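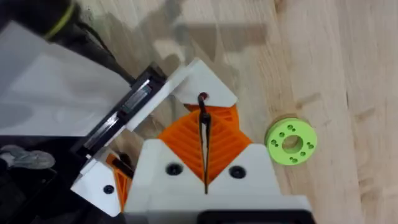
3 min read

Datasets > Film > Regional Drama > Demosent

# Demosent: plot summaries of regional drama films

Overview | Files | Fields | License

Demosent is a set of 1507 short plot summaries of Indian regional-language drama films, with a genre label and a sentiment label for each. Mamta Dwivedi and Weidong Yao wrote the summaries in English after watching the films or reading their press booklets.

## Files

- `train.csv` -- 1507 rows less the two files below
- `dev.csv` -- 170 rows
- `test.csv` -- 711 rows

## Fields

- `title`: romanized, one spelling per film
- `lang`: main spoken language
- `summary`: plain text, no spoilers tag
- `genre`: romance, family, crime, sports or other
- `ending`: happy, sad or mixed

Films with two endings (a theater cut and a TV cut) are labeled by the theater cut. Dubbed versions are left out.

## Known problems

Vaughan Ashby checked the `ending` labels in March and changed the ones he disagreed with. The old labels are in `ending_v1`. Sports films are often love stories too -- we label those by whatever takes up more of the summary.

## License

Free for research and teaching. Ask Rawiri Lowther before using the summaries in print.

Last updated 30/07/2023

Related datasets

- Drenetti: song lyrics by film
- Ilevier: cast and crew lists
- Stubbs: short reviews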